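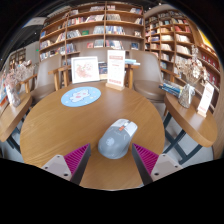

Mesa redonda de madera con un ratón gris y, más atrás, una alfombrilla azul celeste.

El registro Derkari abre una nueva etapa

La Asociación de Amigos de Derkari ha publicado el primer registro de motocicletas supervivientes de la marca, cuya producción cesó antes de que existiera un archivo de fábrica digno de tal nombre. El documento recoge 46 máquinas, todas ellas con número de bastidor verificado, y se ha elaborado a partir de fichas remitidas por los propietarios.

La dirección del trabajo ha correspondido a Melina Panagiotou, responsable de documentación de la entidad. A su juicio, la principal dificultad residía en la numeración de los motores Fuven, suministrados a Derkari y a otros montadores sin distinción de serie. Un mismo prefijo puede encontrarse en una motocicleta de reparto y en una de turismo, lo que ha originado atribuciones erróneas en más de un catálogo de subastas. 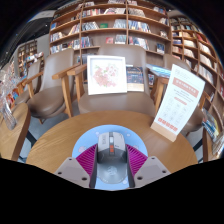 El modelo Cletalon

De las máquinas registradas, 11 pertenecen al modelo Cletalon, el más apreciado por los coleccionistas. Se distingue por la horquilla de paralelogramo y por el depósito soldado a mano, con el tapón desplazado a la izquierda. Solo cuatro conservan el carburador original; las demás montan piezas de sustitución, por lo general adaptadas en talleres locales. 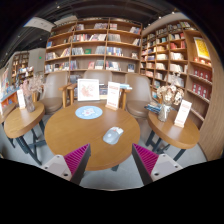 Rincón de lectura de una librería, con su mesa redonda de madera.

La asociación cuenta en la actualidad con 275 socios. El intercambio de recambios se gestiona mediante un boletín trimestral, y el taller De Haan ha aceptado fabricar de nuevo las juntas de culata conforme a los planos facilitados por la entidad.

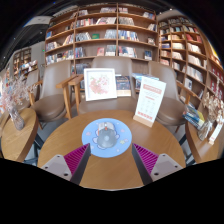 El precio de cada juego se comunicará a los socios una vez concluidas las pruebas de estanqueidad. En el mes de julio se celebrará la concentración anual, abierta a toda motocicleta con motor Fuven. El recorrido, de hasta 400 kilómetros repartidos en varias etapas, evitará las vías rápidas y contará con vehículo de apoyo. Los participantes deberán presentar el permiso de circulación y el seguro en vigor antes de la salida.

Las fichas para la segunda edición del registro pueden solicitarse a la secretaría, que ruega adjuntar fotografía nítida del número de bastidor.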